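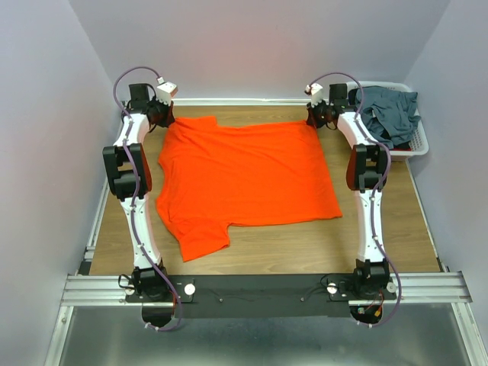 How many demonstrations does it take to teach two arms to fold a shirt? More than the 40 we put in the proposal, and we stopped guessing at 116.

Progress on Skutetti, January. We now have 481 teleoperated folding runs from the Salem bench, of which 70 were thrown out, mostly for operator hesitation. The policy learns hesitation beautifully. An early version would take both top corners of a shirt and then wait, like a guest holding a coat.

Kimen, our recording software, no longer drops the left arm's data when the right arm is busy. That fix ate two weeks we had promised to towels. Towels move to next quarter.

Operators now train for a full morning before anything they do is saved. The runs are shorter and the language at the bench has improved.

Spending is on plan except for gripper tips, which we go through like pencils. We ask Nultton to let us shift the unused travel money to cover them — the travel was to a workshop on reducing hardware costs.

Still open: long sleeves, and shirts that start out in a heap.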